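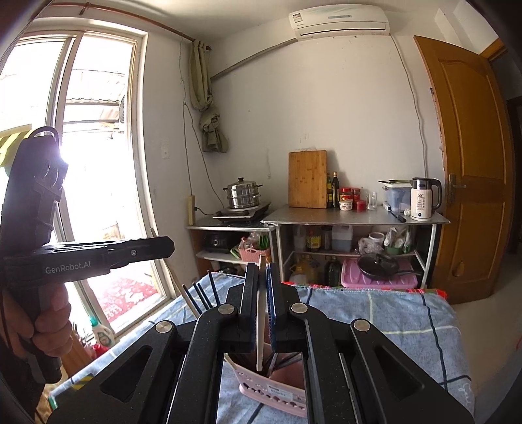

Who Gets the Chopstick Job?

Every workplace has a job that makes people suddenly remember they have something else to do. In an office it might be cleaning the refrigerator. At your house it might be matching socks. At Pirnunness, a kitchen that cooks noodle lunches for delivery, it is the chopsticks.

Pirnunness sends out 295 lunches a day, and most of the people who eat them get real chopsticks, the kind that come back to be washed and used again. A chopstick is a very simple object. It has no buttons. It is also one half of something, which means a washed pile of them is a puzzle with far too many pieces. Somebody has to pick them up, look them over, and put them in the right basket: pale ones here, dark ones there, cracked ones in the trash.

For years the rule in the kitchen was that the last person back from lunch did the sorting. This made everyone very punctual.

What is automation?

Automation means getting a machine to do a job, or part of a job, without a person moving it along at every step. A toaster that pops up by itself is automation. So is the door at the supermarket that slides open when you walk up to it, and sometimes when you only walk past.

A robot is one kind of automated machine. It can sense something about the world, make some sort of decision, and move. Most working robots have no face, no legs and nothing to say. If you were hoping for one that tells jokes, a kitchen is the wrong place to look.

Kitchens have had some automation for a long time. Pirnunness already had a dishwashing machine, a Haslinger, which is loud and heavy and very good at one thing. You shut the lid and it washes. It has never dropped a chopstick, mostly by never having to pick one up.

Why is a chopstick hard?

Try this. Put a pencil in a basket with a lot of other pencils, shut one eye, and take out exactly one using only your thumb and one finger. Keep it pointing straight up and down. Now put it in a different basket without knocking anything over.

You probably managed. You have been practicing with your hands since you were a baby, and you got a lot of it wrong at first (ask anyone who fed you soup). A robot starts with no practice whatsoever. It needs to work out:

Where does one stick end and the next one begin?
Which one is on top?
How hard should I squeeze?
Am I holding one, or two, or a bit of the basket?

The part of a robot that does the holding is called a gripper. Many grippers have two jaws that close toward each other, a little like your thumb and finger, only with fewer opinions. The inside of each jaw often has a pad with a rough or bumpy surface. Smooth metal against a thin round stick is a good way to make the stick shoot across the room.

How do you teach a robot?

One way is to write instructions: move left, go down, close jaws. That works well when everything is always in exactly the same place. Car factories are like this. Baskets of chopsticks are more like your bedroom floor.

Another way is to show it. A person takes a gripper in their hand, a tool much like the one on the end of a robot arm, and does the job with that in place of their fingers. A camera on the tool records what happens. Pick up a stick. Hold it over the basket. Let go. Then do it again, and again, and again, until your arm has had enough and your brain has wandered off to think about dinner. Computers use lots of these recordings to look for patterns, and the patterns help a robot guess what to do with a stick it has never met.

So before a robot can take over a boring job, some human being usually has to do the boring job even more times than before, holding a big pair of mechanical jaws. The workers at Pirnunness have noticed this. They have mentioned it.

What happened at Pirnunness

In January the kitchen got an arm called the Voson. It is bolted to the end of the washing-up counter. The office in Skoltero that runs the kitchen sent a letter saying it would "free the team for more rewarding tasks." The team read this and wondered whether the rewarding tasks would be mopping.

On its first morning the Voson sorted 5 chopsticks and then stopped, holding the next one in the air like somebody who has walked into a room and forgotten why. The light from the window had changed, and it was no longer sure what it was looking at. They moved a lamp. It was happier after that.

Now it does most of the sorting. It is slower than a person. On the other hand, it doesn't mind, and it doesn't have to be back from lunch.

What changed for the people?

Some things got better. Standing at a counter making the same small pinch with your fingers for an hour hurts, and the cooks' hands are less sore at the end of a shift. There is also less arguing.

Some things just moved. The arm needs its jaws wiped. It needs its baskets put in the right place. When it gets stuck, someone has to unstick it, and three of the workers learned how. They were paid a bit more for knowing, after they asked. They had to ask twice.

And some things were worrying. When a machine arrives, people wonder if they will still be needed, and that is a sensible thing to wonder. In some workplaces, machines have meant fewer jobs. In others, the jobs stayed and turned into different ones. It depends partly on the machine and a great deal on what the people in charge decide. At Pirnunness everyone kept their job, and the two hours a day that used to go to chopsticks now go to chopping vegetables, which some of them like better. One cook misses the sorting. It was the only part of the day when she got to sit down. The kitchen bought her a stool for the vegetables.

Things to try at home

Pick a chore you really dislike and write down every tiny step. "Put away the forks" is far too big. Where is the fork? Which end do you hold? What if there is a spoon in the way? Most people run out of paper before they run out of steps.

Then get some kitchen tongs and do the chore with those. Leave the glasses out of it.

Words to know

Automation: using machines to do work with little help from people.
Gripper: the part of a robot that grabs and holds.
Sensor: a part that notices something, such as light or pressure.
Shift: the stretch of hours a person works in one go.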